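Questions we get from families at Zulbridge

Boarding weeks, rides home and the long road in between

Is the road to Zulbridge really as bad as people say?

It depends on who you ask and how much rain we've had! The paved part ends at Backlund, and from there it's gravel and clay the rest of the way up to the school. Most family cars manage it fine in dry weather if you take it slow. After a few wet days we'd much prefer you leave your car in Backlund and ride up with somebody who has a truck. Call the office the afternoon before and we'll tell you what the morning drivers said about it.

Where should we stop to eat on the way?

Backlund, please, and with a full tank too. There are a few places to eat along the main street and a gas station that closes at 5. Past that point you won't find anything until you reach us, and we have heard from more than one hungry family who was sure there'd be a noodle shop somewhere along the gravel (there was, years ago, and we miss it as well).

When can I drop my child off after a break?

The dorms open at noon and we ask that everyone be in by 5, so the children can unpack and find their beds before supper. If you're coming from as far off as Cendska you may well be cutting it close, and that's all right. Send us a message and we'll keep a plate warm.

What should go in the suitcase?

Less than you think, though we know how hard that is when you're packing for your little one. Two sets of sheets, a light blanket, a towel, school clothes for the week, indoor slippers, a flashlight with spare batteries, and soap. Write the name on everything, including each slipper. Lockers are small and the big hard-sided suitcases don't fit under the beds, so a soft bag is kinder to everybody.

Can my child keep snacks in the dorm?

Yes, in a container with a tight lid. The ants up here are very determined. Instant noodles, crackers and dried fruit all keep well. Please don't send anything that needs a refrigerator.

How does pocket money work?

Hand it in at the office when you arrive and we'll write it in your child's book. They can take some out after class on shop days. We don't keep more than 100 for any one child, so if a generous grandmother has sent along 1000, do take the rest back home with you.

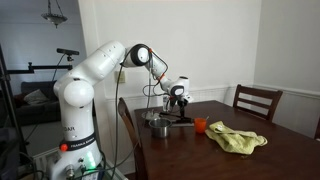

How often can we call?

Every evening between supper and study hour. The signal is best on the Plollo side of the hill, which is where the phone bench is, and there's usually a bit of a line for it. If your child doesn't ring one night, try not to worry too much. Nine times out of ten there was a ball game on.

My daughter cries every time we leave. Is that normal?

Very normal, and it's hard on the parents too, we know. Short goodbyes seem to go easier than long ones. Tell her when you'll be back, give her a good hug and then go. You're welcome to call the office once you reach Backlund and we'll let you know how she's doing.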